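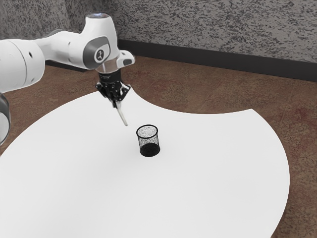

White arm over the round tabletop (computer rendering).

Hi Sun-ja,

It's Oct 16, 2020 and I owe you the fall update on the Nevley seed library, so grab a coffee, there's a lot to get through!

First the good stuff. We've mailed out 2,764 seed packets since April, and I really thought we'd be lucky to hit 1,000. Beans went fastest, then the little yellow tomatoes (people keep writing to ask for more and I keep having to say next year). The Plemby branch now has its own card cabinet, an old one from the Chege reading room, and the drawers are just the right depth for our envelopes.

Returns are slower. Only 15 households have sent saved seed back so far, mostly lettuce and dill. Squash is a headache – everyone grows three kinds side by side and then they cross. I've rewritten the squash sheet and cut it down to one page, which should help.

Money: we're under budget on postage and over on envelopes. The paper ones from Plemier went up in price halfway through the summer, and I bought a big batch before they could go up again. If you're okay with it I'd like to move the leftover postage money across. I'll send the receipts separately.

Still to do before winter: germination tests on 5 older bean varieties, new labels for the herbs, and a dry spot for the corn, which is sitting in my hallway right now. Could you let me know about the envelope money by the end of the month?

Thanks so much,
Kyung-hwa Kwak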